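Koltthorpe workshop puts hand-held grippers to the test on ordinary laundry

KOLTTHORPE, June 24, 2020 – If you have ever stood over a bed full of clean shirts and wished somebody else would deal with them, you will have some sympathy for the people at Grurnetti, a small automation outfit on the edge of town that has spent much of the spring trying to settle which kind of gripper handles cloth best.

The company makes folding and sorting equipment for hotels and small laundries, and it has been comparing hand-held grippers before it commits to one design for the arms it hopes to have working by August. A person holds the tool, does the job the way the arm would have to do it, and the team looks at the recordings later to see where the jaws struggled. It is slow work, and a good deal of it is done on a plain bed with a plain sheet, which suits cloth far better than a workbench does.

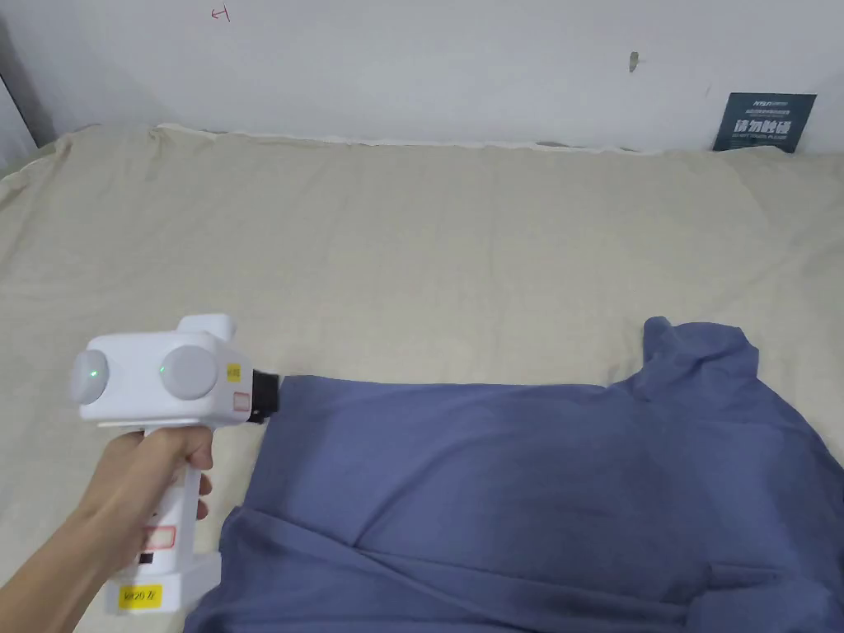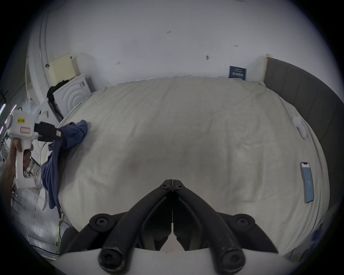
Trying the grippers at the bedside, with cloth to be handled in both views.

The trials began with 13 garments, everything from thin work shirts to a heavy cotton robe that the team has come to dread, and each one is picked up, moved and laid down again with every tool in the comparison. Collars are harder than you might think. A jaw that closes neatly on a single layer of sleeve will often take hold of two or three layers at a collar, and then the whole shirt comes up in a lump and has to be spread out all over again. Hems are kinder, and socks, to the surprise of the younger staff, are kindest of all.

Over 2000 separate grasps have been logged so far, and the notes beside them make for pleasant reading if you like that sort of thing. Some are a single word. Others run on for half a page about how the wrist has to turn to get under a fold without dragging the sheet along with it, or how a tool that felt perfectly light in the morning feels a lot heavier by the end of the afternoon. Weight matters a great deal for the hand-held trials, and it will matter again once the jaws are mounted on an arm.

Cameras are the other half of the question. The engineers want a view from close to the fingertips as well as one from farther back, and they have been going back and forth over how wide the close view ought to be. A very wide lens bends everything near its rim, but it also keeps the loose end of a garment in sight, and the present feeling in the shop leans that way.

The Bárány foundation in neighboring Lerkthorpe is helping with the cost and has asked for a public afternoon when the arms are ready. Grurnetti says it would be glad to oblige, and that visitors will be welcome to bring a shirt of their own, preferably one with buttons – the buttons have been giving the team a little trouble.

Contact the newsroom | Copyright 2020 Koltthorpe local news | Back to top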